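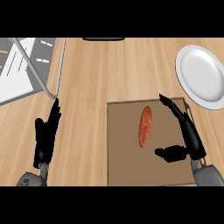

Can a machine clear up after dinner yet?

Parts of it, in a simulator, if you are patient and own the plates.

That is the short version of this quarter's report, and I could stop there if the grant agreement did not ask for "a narrative account of progress, risks and expenditure." What follows is the narrative account.

Dramside Kitchen Chores Project
Progress report to the Mansilla Fund, second reporting period
Prepared by Baltasar Carrasco, project lead
Sat 15 November

Where we said we would be

In the proposal, which I reread this week with the feeling you get from old school photographs, we promised three things by the end of this period. We would have a two-handed system moving food and dishes around a table in simulation. We would have the same system doing it on a real table at our Dramside workshop. And we would have an opinion, backed by numbers, on which household and back-of-shop chores are worth automating at all.

We have the first, a bit of the second, and a great deal of the third. The opinion came in well ahead of schedule.

What the simulated hands can do

The task we report on most is the one we call "serve." Two arms with fingered hands sit over a wood tabletop. There is a square brown tray with one item of food on it, and there is a white plate. Food goes from tray to plate. A child of three can do this, and will, whether or not you want the food on the plate.

We ran 1,515 attempts at "serve" in the period. The system completed 323 of them by our definition, which is that the food ends up on the plate, the plate ends up on the table, and nothing has been driven through anything else. The last condition matters more than you would think. Simulated objects are polite about being passed through, and an early version of the controller took full advantage.

I know 323 out of 1,515 is a number that invites a calculator. Please also look at where the failures fall. The bulk of them happened at the grasp. The hand gets to the food reliably. It sets up nicely, thumb on one side and fingers on the other, and looks for all the world as if it knows what it is doing. Then it closes, and the food goes somewhere else. Long tapered things are the worst, as they pivot on the fingertips and leave. Once the hand has a firm hold, the trip over to the plate is close to dull, and dull is what we are paying for.

The other hand is its own subject. We proposed two hands on the grounds that people use two. For "serve," the left hand has so far contributed very little. It keeps out of the way, which I have been told by people who share my kitchen is a contribution. We tried rewarding it for holding the tray still and it learned to hold the tray still at all times, including when the tray needed to move. We have taken the reward off again. In the next period it will get a job of its own, steadying the plate while the right hand scrapes.

What the real hands can do

Less. The hardware arrived from Brarkine in September with one wrist that would turn in a single direction only. Brarkine replaced it without an argument, and I would like that recorded, but it cost us most of a month.

Since then we have had 44 supervised runs on a real table, all of them with one arm. I have left the success figure out of the summary table at the back because I don't believe it means anything yet. We changed the fingertip covers twice and the lighting once, and the early runs and the late runs are not the same experiment. We will report a proper figure next time, whatever it is. What I can say is that the real hand fails in the same place as the simulated one. This is good news of a sort. It suggests the simulator is telling us the truth about grasping, and we can keep doing our failing there, where the food doesn't have to be swept up.

There is one difference. In simulation, a sausage is the same sausage on every run. In the workshop it is a slightly more tired sausage each time. By late afternoon it has no friction left that anyone could measure and not much dignity. We now change the food on a schedule, and you will find a modest grocery line in the expenses.

The chore survey

You asked us to look past our own table. We spent time in two kitchens and in the back room of the Aver, the bakery and café on our street, writing down what people did with their hands for a shift. Then we sorted the chores by whether a machine could do them now, might do them within the grant, or should be left alone until we are all retired.

Could be done now, with money: moving full trays from rack to counter, provided the rack and the counter stay put. Washing anything that fits in a dishwasher, which has been a solved problem for longer than I have been working and is the standard against which we ought to be judged. Sweeping an open floor.

Might be done within the grant: putting single items on plates. Stacking clean plates of one kind. Wiping a flat surface with nothing on it. I stress the last part, as in two kitchens and a café we hardly ever met a flat surface with nothing on it.

Leave alone: folding the tea towels. Getting the last roll out of a paper bag. Anything that starts with "just." At the Aver the morning shift begins with a job described to us as "just sort the counter out," which took the person doing it most of an hour and involved decisions about butter that I could not follow even with the decisions explained to me.

The pattern behind these lists is plain enough. Machines are good at a chore when somebody has already tidied up the world around it. Most household work consists of that tidying. We had written in the proposal that handling was the hard part and that planning would follow, and I now think we had the proportions wrong. Handling is hard. Knowing that the plate is in the wrong place, and that it is your problem, may be harder, and we have no work package for it.

Clutter

On the strength of the survey we made one change to the plan without asking, and I am asking now. The early simulated tables held the tray, the plate and the food. From the second month we started leaving other things on the table that had nothing to do with the task. The arms are not told which objects matter.

Success fell when we did this, and then came most of the way back with further training. I would rather send you a lower number from a table somebody might own than a higher one from a showroom. If the Fund would prefer the showroom number for its annual review, we have it, and I will supply it with a footnote longer than the number.

Expenditure

We are under budget on hardware owing to the wrist, which Brarkine covered. We are over on computing. The overrun is $2,000, nearly all of it from a batch of training jobs that ran over a long weekend with the plate set to the wrong height. The system spent three days learning to serve food to a plate that was slightly inside the table. It got quite good at it. We have added a check at the start of each job, and the cost will come out of our travel line, as I had no particular wish to go to the conference.

Staffing is unchanged. The part-time technician post is still open. We had two good applicants, and both asked in the interview whether the robot could make lunch.

Risks

Grasping may not improve as fast as the plan assumes. I would call this likely. We have a fallback, a simpler two-finger gripper that would raise the figures at once and teach us much less. I would like to put off that decision until the next report.

The step from one real arm to two is scheduled for the coming period. It needs a larger guarded area than we have at Dramside, and the landlord has been slow to answer. If there is no answer we will move the storage shelves into the corridor and have a different conversation with the landlord.

The Aver has asked when it can have one. I said not soon. The owner took this well and offered us the tray-rack job as a trial whenever we are ready, on condition that it happens after closing and that we bring our own trays.

Next period

Two real arms on one table. A grasp that holds long, soft, tapered food more often than it drops it, in simulation first. The plate-scraping task, with something for the left hand to do. A success figure for the real runs, taken with the same fingertips from start to finish. And a second go at the survey, this time in a house with children in it, for which I am requesting one extra day of staff time and a change of clothes.

The run logs and the summary table are attached. Questions to me at the usual address; I'm at the workshop most mornings, and the door sticks, so push.

Baltasar Carrasco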